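5 April 2020

I promised in my last post to write down how I did the finger change on the small picking cell. It took me much longer than I had planned, and I made one mistake which I want to explain, maybe it saves an evening for someone else.

For the new readers: the cell is one arm with a parallel gripper, and it sorts fruit samples into trays. The arm and the controller came second hand from Tratico, and the gripper is a Kohlhase with two fingers. Kylie Pearce looks after it with me. She does the mechanical side and I do the program, but in these weeks we cannot be in the workshop at the same time, so we pass notes to each other in a notebook on the bench.

The old pads were finished. The rubber had become shiny in the middle and at the edges it was lifting. A lime would stay in the grip if the arm moved slowly, but at normal speed it turned between the fingers and sometimes it fell on the way to the tray. I had first blamed the gripping force and raised it, and this was only making bruises on the fruit.

Before I touched the real gripper I tried everything in the simulator. I have a simple model there, with coloured balls in place of fruit and a camera that looks out over the fingers. I like this view very much for checking the approach. You learn quickly if the tool is coming in too far to one side, and it costs nothing when you are wrong.

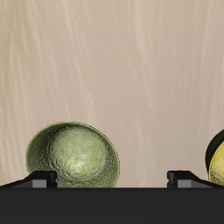

My mistake was in the tool centre point. The new pads from Vullent are 3 mm thicker than the old ones, and I put this thickness in the program for one finger only. So the program believed the middle of the grip was in one place, and the real middle was in another. The arm went down, one finger touched the fruit too early and pushed it away before the second one arrived. I spent a good part of the evening looking at the camera calibration, which was perfectly fine.

If you want to do the same job, this is the order I would now follow:

1. Write down the old tool values on paper, also if you have a backup.
2. Power off, lock the air supply and let the pressure out of the line.
3. Take off one finger at a time and mark it left or right. Ours look the same but the holes are not drilled the same.
4. Clean the seats with alcohol. There was old glue in ours, hard like glass.
5. Tighten the screws only by hand at first, close the gripper slowly on a gauge block, and then tighten them properly.
6. Enter the new pad thickness for BOTH fingers, and teach the tool point again.

Kylie added one more thing in the notebook: check the cable tie at the wrist while you are there. She was right, it was cut almost through.

After this I ran 200 picks in the simulator and then 36 on the real cell with limes and small lemons. I had one drop in the real ones, and it was a lemon with a very strange shape, so I am content with that. The force is back to the old setting and I see no new bruises.

The pads should stay good until August, I think, if the load from Plirnham doesn't grow. I ordered a second set anyway – the delivery is slow at the moment and I don't like to wait with a stopped machine.

Next I want to look at the tray sensor. It gives a false signal when the sun comes in by the side window, and for now I have a piece of cardboard there.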